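From the Brellcombe building: tables, keys, May swap

Quick one this month, running late as usual. Office closes at 5 and I still have the sign-up sheets to print.

The new tabletops

They're in! Upstairs workroom, the pale ones. Malou picked the finish from the Thygesen samples back in winter and a few of you had doubts about going so light. Come up and look before you decide. Very light tan and cream, lots of movement in the grain, long ovals and ripples running on a diagonal. Makes the whole room feel bigger, I think. Villads still prefers the old brown. Noted, Villads.

Some asks while they're new. Cutting mats under anything with a blade. Coasters, please, there's a stack by the sink. No tape directly on the surface, the blue kind included. Glue drips: damp cloth right away, dont scrape. If you make a mark, tell Sigrún, she won't bite and she has the care sheet. 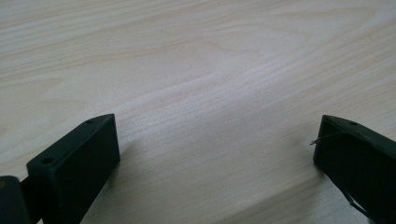 Old tables, free to a good home

We have 17 of the old tops leaning in the back hall. Some chipped, some fine, all heavy. Bring a second person and a blanket for the car. Legs are in the crates next to them, bolts in the coffee cans, nothing is matched up so allow time. Whatever is left at the end of May goes to the dump and we pay for that by weight, so take two.

Keys

If you have a key to the side door and your name isn't Mogens or Sigrún, please bring it back. Lock is being changed. New ones from the office, 20 dollar deposit, cash or check.

May swap

Fabric, yarn, paper, frames. No paint this time. Set up from 9 in the morning, doors at 10. Tables are first come, one per household untill we see how many people turn up. We had over 161 visitors at the last one and the hallway was a mess, so strollers go in the front room please. Coffee by Valdemar, bring your own cup.

Questions to the office, or leave a note in the box.

Malou B.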